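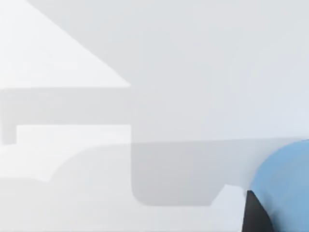
*Close view of a black gripper finger and its light blue housing in the Purent simulator. Image: Toleck*

**Toleck opens Purent simulation set for two-armed robot training**

MACHALA, September 16, 2022 – Toleck today released the first part of Purent, a collection of simulated demonstrations for teaching two-armed robots to handle everyday objects. Research groups and schools can request access starting this month.

The first part holds 700 demonstrations covering 17 tabletop tasks. Each one was recorded by a person steering both simulated arms with a pair of hand controllers. The operator's movements are stored together with the matching camera views, and a learning system trains on the two side by side.

"A model needs to see the same job done many times, by different people, with the objects in different places," said Athina Vasilakis, who leads data work at Toleck. "We moved the starting positions between takes and asked operators to work at their own speed."

Ten operators took part, all of them based at the company's Machala office. Each completed a short training course before recording. Takes in which an object was dropped or knocked over were kept and labeled, so that users can decide whether to include them.

Camera views come from several points, including close to the grippers. Some of the close views show very little besides plain surfaces and part of a gripper. Toleck has left these in the release – a robot working at a shelf or a box will often have the same limited view.
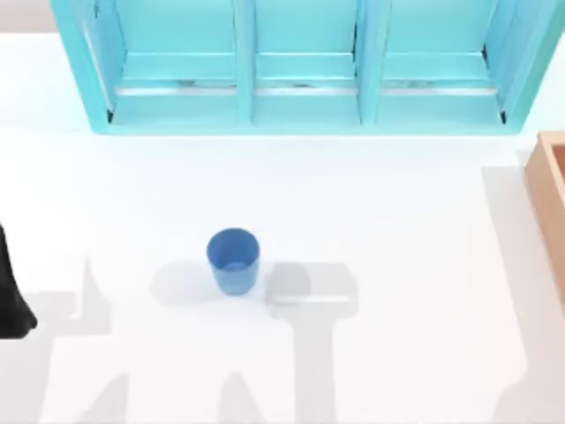 *A simulated tabletop in Purent with a blue cup, a turquoise shelf unit and, at right, a light wooden box. Image: Toleck*

The tabletop tasks use a small group of objects, among them cups, boxes and shelving. Every recording carries a written instruction in plain English and a record of joint positions for both arms.

Drarnatach, a software firm that builds control tools for warehouse equipment, tested an early copy. "We had our own training code reading the files in 3 days," said Nipon Kaewsai, an engineer at the firm. "The labels were consistent, and that saved us a lot of checking. We would like to see more variety in the lighting."

Toleck plans to add further tasks and lighting settings in the second part. No release date has been set.

Access is free for teaching and noncommercial research. Commercial users should contact the company for license terms.

**About Toleck**

Toleck develops simulation software and training data for robot manipulation.

**Press contact**

Ansel Tillman, Toleck press office, Machala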